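Reginald Begay
@reginaldbegay

1/ In November I finished my first year of making bread only with sourdough, without any packet yeast. Many people asked me how I do it in a small flat with an old oven. I will write it in some short posts. English is my third language, so please be patient with me.

2/ First, my starter. It lives in a jam jar on top of the fridge and its name is Kulta. In Finnish this means gold, and also "darling". My neighbour from Tampere gave me the first spoon of it and she chose the name, so I did not dare to change it.

3/ I feed Kulta in the evening, after dinner. One spoon of old starter, two spoons of rye flour, the same weight of water. In summer it is ready when I wake up. In winter it needs until lunch, and there is nothing to do about this except wait.

4/ For a long time I thought my flour was bad. The dough was flat and sticky and it did not want to hold any shape. I changed the flour three times. Then I bought a cheap thermometer and learned that my kitchen is 17 degrees in the morning. The flour was innocent.

5/ My normal loaf, for those who asked:
400 g strong white flour
55 g wholemeal rye
320 g water
90 g starter
9 g salt
The two flours make 455 g together. It is a strange number, but it is what fits my tin without climbing over the side.

6/ I mix the flour and the water and leave them alone for one hour. After this I add the starter and the salt. If you add the salt at the beginning the bread will still be bread, do not worry. I have forgotten it completely one time, and that one we gave to the ducks. Later I read that you should not give bread to ducks, so I am sorry also for this.

7/ Kneading. I do not knead in the way my mother did, with the whole body. I wet my hand, pull one side of the dough up and fold it over, turn the bowl, and do it again. Four rounds, with half an hour between them. You can watch a film at the same time.
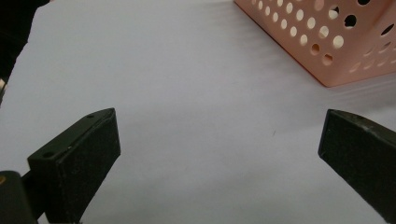

Filed under: Home baking

8/ Now the shaping, which is the part where I was most afraid. The advice that helped me came from Mr Esposito, who had the bakery on our street until he retired. He told me: less flour on the surface, and be quick. If you think about it too long, the dough sticks to you.

9/ A plain smooth surface is enough. I had looked at a big marble board in a shop, very beautiful and very heavy, and I am glad that I went home without it. I use a plastic scraper to bring the dough towards me and it gets tight by itself.

10/ The oven. Mine is old and the numbers on the knob have been washed away. I heat it as high as it goes for 45 minutes with the iron pot inside. The bread goes in with the lid on for 25 minutes, then without the lid until the colour is like a chestnut.

11/ Please let it cool. I know the smell is difficult to resist. I cut my first good loaf after ten minutes and the inside was like glue, and I believed it was raw. The next day the same loaf was perfect.

12/ Several of you asked about cost. I cannot give a serious calculation, the oven uses a lot of electricity and I have not measured it. I bake 2 loaves on the same evening, one directly after the other, and one of them goes sliced into the freezer.

13/ I did not expect that 2,000 people would read my first post about a jar of flour and water. Thank you for the kind messages, and also to the gentleman who corrected my spelling of "dough". I had written "doe" for some months.

14/ Next I want to try a bread with walnuts, and one with boiled potatoes in it as my aunt used to make. If somebody has a recipe for potato bread where the crust stays hard on the second day, please write it under this post. I have tried two recipes already and both became soft in the night.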